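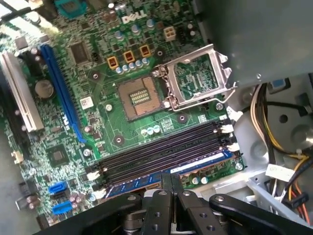 The gripper at the memory slots of a Dell board, bench two.

18 February 2018
By Wing-sze Yip

Many of you wrote in after the last issue to ask how the memory work was coming along at Wandgate, and I'm sorry to say I have to start with a bit of bad news (we'll get to the better part, I promise!). In the middle of a long run of practice insertions, the Sornix arm pushed down on a module that was sitting a little crooked in its slot, and it simply kept on pushing. The force limit should have stopped it. Somebody had raised that limit to 115 for a different job and never put it back, and so the arm did just what it had been told, and we heard a crack from across the room.
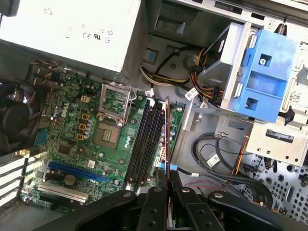
The poor board was finished, I'm afraid, and so was the module. No one was hurt, though one of us had been reaching in to move a cable only a minute or so earlier, and that has bothered me a good deal more than the price of an old desktop. The stop button was 8 feet away, on the far side of the bench, where it had been handy for the last setup and was handy for no one now.

So we've moved the button, and the limit now goes back to its low setting each time the arm is switched on. Hands stay out of the case while the power is on, and that goes for me too. The people at Jotdale have kindly offered us five more old machines, and we hope to be back up to our 1,000 insertions by July.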